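Tromska tries block fingers against the thin ones

Setting a table is harder than it looks, and the Tromska team has spent much of June finding out how hard! The group is comparing two sets of fingers for its hand-held grippers, a blocky black pair and a slimmer pair from Gajdoš, on a place setting with a striped placemat, a white dish, a fork and a tray.
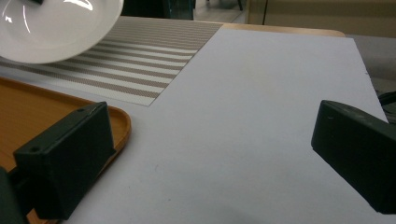
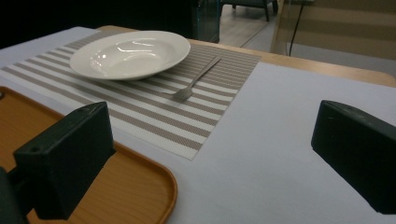
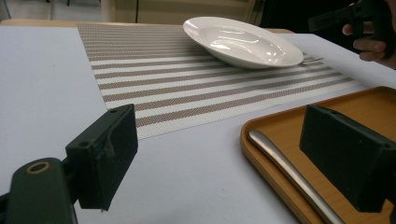 Block fingers on the mat and tray task.
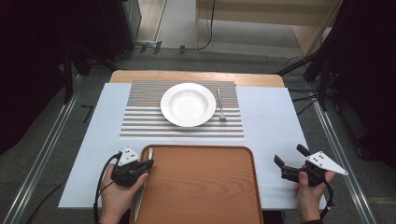
Bohumila Kopecký, who runs the trials, has logged 1514 runs so far, with up to 91 in a single afternoon. Cutlery is the fun part, she says. A fork lying flat gives a wide finger very little to get under, and the slim pair has been quicker there. Plates go the other way, and she was delighted by how steady the blocks felt on a glossy rim.

"I had a favorite going in and I've changed my mind twice," she said.

Each pair gets another 1000 runs before the team moves on to cups, and the wrist camera views will be compared too. We can't wait to see those numbers.

Recent items
Cavel shows a quieter arm controller
Juvwood opens its test kitchen
19 small grippers, side by side
Picking a wrist camera for close work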